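# Pillow Work at Prinunden – Gallery Page

These pages collect pictures from our study of two-handed handling of soft things in a living room. The project is called Hustley, and it is run by a small group at the Prinunden lab. I am Anathi Mnguni and I wrote most of this text. Osian Vaughan did the training runs and corrected my numbers where I had them wrong.

The question we started with is a simple one. A robot with two arms and two hands has to pick up a pillow and keep hold of it at both ends. If it learns only from the head camera, how often does it lose one side? And if we add the views from the wrist cameras, how much does it help?

Many people in our field would say that it must help, and we thought so too. But in our first experiments the wrist views made the result worse. The network paid too much attention to the carpet, which moves very fast through a wrist view when the arm is turning. The fix we use now was suggested by Osian. During training we hide the wrist views in a random part of the steps, so the policy cannot lean on them all the time. We call this method Pultov, after the small program which does the hiding.

## What we collected

All demonstrations were made by people who guided the arms by remote control. We have 2,495 demonstrations in total. From these we removed the ones where the operator stopped in the middle or where one camera stream had a gap, and we trained on the 1,032 that contain a full two-handed hold. The rest are kept, and we plan to use them for a study of failed attempts.

For testing we did 600 trials, divided equally between three versions: head camera only, all cameras, and all cameras with Pultov. A trial counts as good when both hands keep the pillow off the floor for 5 seconds. This rule is strict. A pillow which hangs from one hand for a long time is still a failed trial.

## What we found

The version with Pultov was the best of the three, and the difference was largest for pillows that start in a bad position, for example with one corner folded under. The version with all cameras and no hiding was the worst – it closed its fingers too early and often caught only air. The head camera alone was better than we expected. It fails mostly when the arms themselves cover the corners of the pillow, and in this case no amount of training data seemed to help.

One more result is small but useful for others. We tried to make the wrist pictures sharper with a shorter exposure. The pictures looked nicer to us, but the success rate did not change, so we went back to the normal setting.

We did not test blankets or clothes. The group at Valdovinos works on clothes and their problem is harder than ours, so please do not read our results as a claim about cloth in general.

## Pictures

The robot sees the same room in very different ways from the wrist and from the head. Both views go into the network at the same size. 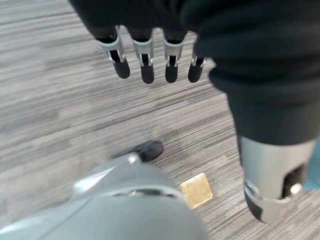
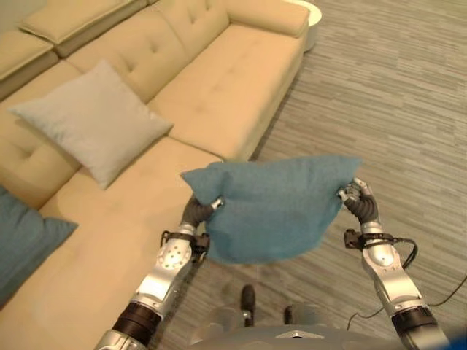

*First picture: wrist view, with the four fingers and the thumb over the striped carpet. Second picture: head view, a teal-blue pillow held by its two corners in front of the cream sofa.*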